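Working Papers > Anomalous Experience > Partanen Sitter Study > Section 4

4. What the sitters told us about other worlds

I should say at the outset that I went into the Partanen sittings expecting to be bored. I'd read plenty of channelled material, and most of it runs on in the same grand tone about vibrations and councils of light. What I got was 36 transcripts full of people arguing about plumbing on other planets, and I was hooked by the second evening.

We ran the sessions in a back parlour in Trorport, with 9 sitters who all claimed some sort of contact with beings from elsewhere. Bautista Zúñiga asked the questions and I sat in the corner with the recorder. The rule was simple: he could ask anything he liked, so long as he didn't suggest an answer. (He broke it twice, and I've left those two transcripts out.)

The thing that struck me first was how homely it all was. Seven of the sitters talked about a place they called Fidura — same name, same spelling when we asked them to write it down — and they had known each other for years, so I don't make much of that. But I was surprised by what they wanted to tell us about it. One of them spent a whole evening on how the people there keep their clothes clean without water. Another was quite cross that we hadn't asked about bedding!
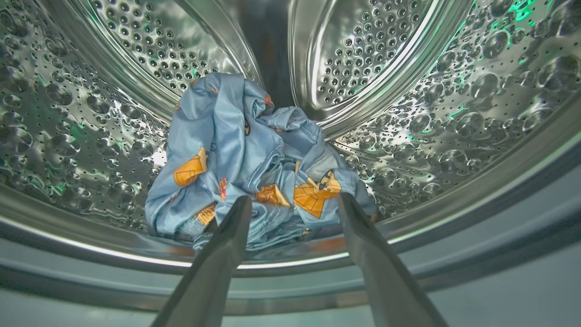
Figure 1. Pale blue printed garment in a stainless steel drum, with two gripper fingers.

I sorted the statements into two heaps. The first was what I call household talk: food, washing, sleep, looking after children, getting from one place to another. The second was cosmic talk, meaning souls, past lives, great wars between the stars and so on. I'd assumed the second heap would tower over the first, and it was the other way round in most of the sittings. The cosmic material mainly turned up near the end, when people were tired and Bautista had run out of things to ask.

Brevlow's old paper on trance speech says that sitters fall back on stock phrases when they're unsure of themselves, and I think that fits rather well here. When a sitter got going on kitchens, the sentences were short and odd and full of corrections ("no, the shelf is lower than that"). When the same sitter moved on to the fate of humankind, out came the rolling phrases I'd read in 100 other places.

None of this tells us whether Fidura exists, and I'm not going to pretend I have a way of finding out. I do think the household talk deserves a closer read than it has had. The next section takes the bedding transcript line by line.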